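Three grippers, one stubborn test

I put this off for a while. The notes were messy, and I kept thinking I would get one more day with the arms. That isn't going to happen before the fall, so I'm writing up what I have.

The short version is that we had to choose a gripper for handovers and for picking small things up off a low surface. Up to 40 objects are on the final list, and most of them are flat, light or slippery. I had three candidates. The Hirklow is a two-finger design with thick, rounded fingertips. The Staltton is also two-finger, but narrower, with replaceable pads. The third was the Dvořáček hand, which has more fingers and a lot more wiring, and which I had wanted to try since June.

Handovers were the part I worried about most. A bin pick is easy to repeat. A person holding something out to a gripper never does it the same way twice. Some people push the object in until it touches the palm. Others hold it by the corner and let go early. Small cards are the worst, so we spent a good share of the time on those.
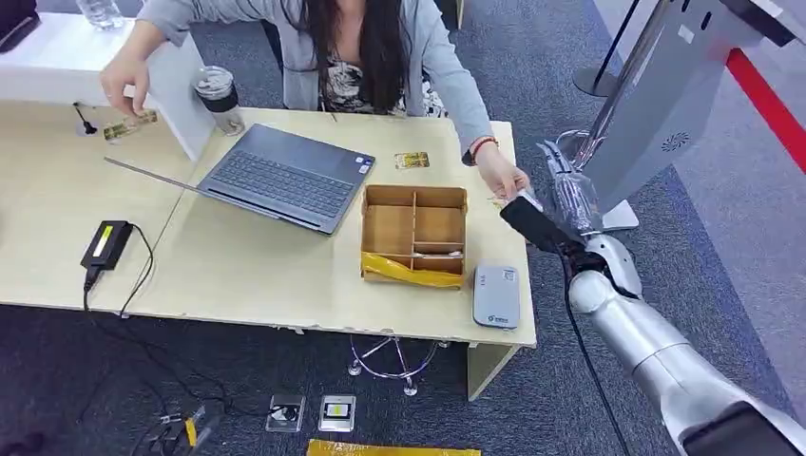
My first setting for the close trigger was too eager. I had it firing as soon as the force reading changed at all, and a light brush against a finger was enough to set it off. Sunil Pathirana suggested waiting for a steady reading over 24 samples before closing. I thought that would feel slow to the person on the other side, but the delay was fine. People wait for the fingers to move before they let go anyway, once they have done it a couple of times.

The Hirklow was good at this. The fingertips are wide, so you don't have to aim much. It is poor at getting under the edge of anything flat, and I don't see a way around that without changing the tips. The Staltton was the other way around. It could get an edge up if the approach angle was right, but in handovers people tended to miss the pads and put the object against the metal, where it slid.

The next thing was the wrist view. I care about this more than most reviews do. If the fingers cover the target in the last bit of the approach, the policy is working from memory and so is the person driving. I moved the camera mount twice. The first position was too low and a big part of the image was just arm. The second was better, and I stopped there even though the arm still takes up more of the left side than I'd like.

Lighting also mattered more than I had planned for. Floor tape reflects. With one exposure setting the shiny parts washed out and my simple color threshold lost the edge of the work area. I locked the exposure a step lower and left it there, which made the carpet darker but kept the tape usable. Shadows were a second problem. A gripper shadow has a hard enough outline that the detector proposed it as an object more than once. 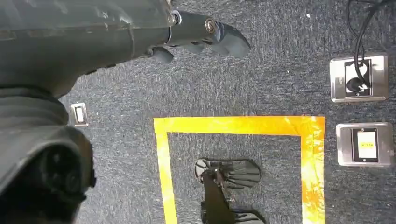
Catalina Gallardo wrote to me after I shared an early draft and said I was blaming the camera for a controller problem. In her view, if the arm came down at the same speed every time, I could mask out the shadow from the joint angles and stop fiddling with exposure. She also asked why I hadn't used the built-in Event log for timing, when it records every contact already.

She has a point about the log. I had been timing by hand from the video, and when I went back and compared, my numbers were late on the Staltton runs. I threw out 13 of them and used the logged times for the rest. The order of the results didn't change, but the gap between the two-finger grippers got smaller.

I'm less sure about the masking. It would work for one arm with a fixed camera. Once a second arm is in view, you need both sets of joint angles in the same clock, and ours drift apart over a long session. I'd like to fix that properly - it causes trouble in other places too - but it was more than I could do in the time.

As for the multi-finger hand, I wanted to like it more than I did. It closes around odd shapes nicely. It also takes longer to set up, and from a camera above, the fingers are easy to confuse with each other when they are spread. For now I would keep it for bulky objects and leave the cards to something simpler.
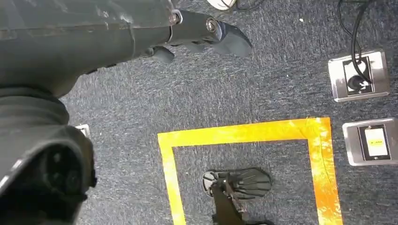 What I would change next time

Start with the log turned on and check the clocks before anything else. Fix the camera mount on the first day and don't touch it. Run the handovers with people who haven't seen the arm before, because everyone I used got good at it quickly and that made the grippers look better than they are.

I'm going with the Hirklow for the first build, with thinner tips that Kadir Başaran is going to cut for me. If the new tips can lift a card by its edge, I'll skip the Staltton. If they can't, I'll put both on the bench again and post the times.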